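How to Walk the Zolldale Boundary in One Day

The parish boundary between Prolley and Grukeo follows a stream for most of its length, then a wall, then an argument. It can be walked in a day if you start early and don't stop to agree with anybody. These directions assume you are coming from the Prolley side, as most people do, Grukeo having no parking to speak of.

What you need

Boots with some ankle to them, a paper map at a scale that shows field walls, lunch, and water. The tearoom in Grukeo keeps hours that only the tearoom understands, so treat it as a bonus. Phones work on the ridge and nowhere else. A walking pole helps at the stream crossings and gives you something to point with.

Allow 6 hours of walking, plus whatever you need for sitting on walls. August is the easiest month underfoot and the worst for bracken, which comes up to the chest on the north side and hides the boundary stones very well. I prefer early spring, when you can see the stones and also your breath.

Step 1: Find the first stone

Start at the old packhorse bridge at the bottom of Prolley. Go through the small gate on the downstream side, not the big gate, which leads to a farmyard and a conversation. Keep the stream on your left and look for a squat gray stone with a P on one face and a G on the other. The P is crisp. The G has worn down until it might be a C or a thumbprint, and Prolley people will tell you this says something about Grukeo workmanship.

Stand beside the stone and set your map. If the church tower is directly behind you, you have the right stone. If it's on your right, you have found the gatepost, and should go back a field.

Step 2: Follow the stream to Dinsa

The path keeps to the Prolley bank until the water splits around a small island, and the boundary takes the smaller channel. This matters to no one's walk, but it mattered a great deal when both villages wanted the grazing, a patch of grass on which you could comfortably park two cars.

Cross at the stepping stones. If the third one is under water, use the footbridge further up and rejoin the line at the ruined sheepfold. From there it's an easy stretch to Dinsa, a hamlet that has belonged to each village in turn and seems to have noticed neither occasion. Several of its houses straddle the line. The old story is that one family slept in Prolley and cooked in Grukeo, and paid rates in whichever was cheaper that year.

There is a bench in Dinsa. Use it. The next part is uphill.
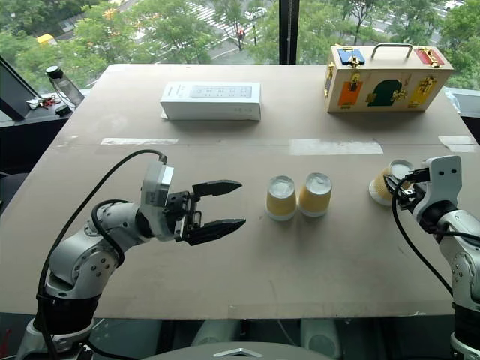

Step 3: Climb to the ridge

Leave Dinsa by the walled lane beside the chapel. It gains 300 feet without a single bend, having been laid out by somebody who owned a ruler and a mule. At the top, go over the ladder stile and turn right along the wall.

The wall is the boundary now. You can tell which village built which section: Prolley used long flat stones and finished with a neat row of uprights, and Grukeo used what was lying there. Both kinds have stood equally well, a fact best left unmentioned in either pub.

Keep on the Grukeo side, where the ground is drier. If you meet cattle, give them the wall and take the heather. They are used to walkers, but they're nosy.

Step 4: The disputed corner

After the second gate the wall stops dead and the map shows a dotted line. Prolley holds that the boundary runs straight on to the cairn. Grukeo holds that it bends north to take in the spring. The difference comes to 30 acres of bog, and I have walked both versions so you can choose.

For the Prolley version, aim at the cairn and stay on the sheep track. It's shorter and the view down Zolldale is the best of the day. For the Grukeo version, drop left to the spring, fill your bottle if you have a filter with you, and come back up by the fence. It's longer, wetter, and much better for birds.

Whichever you pick, don't cut between the two. The bright green patch in the middle is not grass in any sense your boots will recognize.

Step 5: Down into Grukeo

From the cairn, a clear path heads down through the old quarry. Watch your footing on the loose stuff near the lip and keep children and dogs close. The last boundary stone is at the bottom, built into the side of a barn, with the letters upside down. You can see it from the lane without going into the yard.

Turn left on the lane for the village. The two parishes together have 3,000 people, and most of them live on the Prolley side, so Grukeo is quiet even on a fine afternoon. Try the tearoom door anyway.

Getting back

The valley bus stops outside the Grukeo church and returns to Prolley by the main road. Check the timetable before you set out, and take a picture of it, as the one in the shelter is several timetables old. If you miss the last bus, the river path is flat, well signed, and will have you at the packhorse bridge in an hour and a half. Bring a flashlight for the wooded part.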